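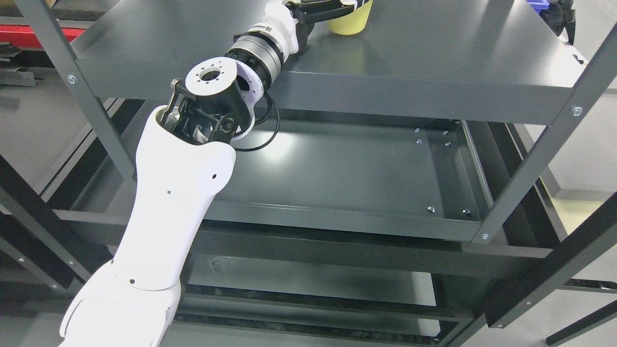
Rohani Purba reckons you should never sharpen a mower blade while it's still bolted on, and after doing it the lazy way for years I'm with her. Takes 20 minutes off the machine. Do it before the spring growth gets away on you.

What you need: socket set, a block of wood, flat file or bench grinder, gloves, rag, bit of chalk.

1. Pull the spark plug lead. Every time. Tuck it well away from the plug.

2. Run the tank low first, then tip the mower with the air filter facing up. Otherwise oil gets in the filter and you're buying a new one.

3. Chalk the underside of the blade so it goes back the right way round. I forgot this once, mowed half of the Clernholm block with it upside down. Just flattened everything.

4. Wedge the wood against the blade, undo the bolt. Stuck? Penetrating oil, cup of tea, try agian.

5. File along the old bevel, same angle, top side only. Same number of strokes each end. You want butter knife sharp, not razor.

6. Balance it. Hang the blade off a nail through the centre hole. Heavy end drops, file a bit more off that end.

7. Scrape the old grass off the deck while your in there. Bolt it back up tight, lead on last.

Bent or cracked blade goes in the bin, don't try and straighten it. I do mine again in October and then once more after Christmas.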